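Quedé con Beverley Lambert un jueves a las nueve de la mañana, hora rara para beber, y lo primero que hizo fue ponerme una copa de sidra. «Prueba y luego hablamos», me dijo. Yo, obediente, probé (¡y repetí!).

Beverley elabora sidra de pera en Atness con su socio, Ehsan Mengal, y entre los dos sacan unas 1000 botellas al año. La que más me gustó se llama Listell, seca, con un punto de membrillo y una acidez que te despierta de golpe. «Ehsan la quería más dulce – discutimos dos inviernos por eso», cuenta ella, muerta de risa.
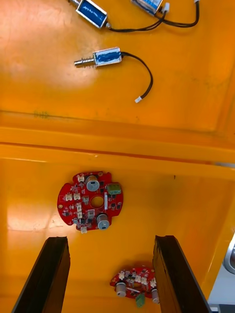

*Solenoides y placas rojas sobre fondo naranja.*

Le pregunté por los perales, que era lo que yo venía a ver. Tienen 70, casi todos viejísimos, y ella los conoce uno a uno. «El de la esquina da fruta incomible. Muerdes una y se te queda la boca como un trapo, pero en la botella es una maravilla.»

Ehsan llegó a media charla con pan y un queso de oveja, y ahí se me fue el cuaderno al suelo y la entrevista a otra parte. Él defiende que la sidra de pera se sirva menos fría de lo que la sirve todo el mundo. «En julio me odian en los bares», admite.

La próxima se llamará Onton y saldrá con menos gas. Me dejaron olerla, beberla no.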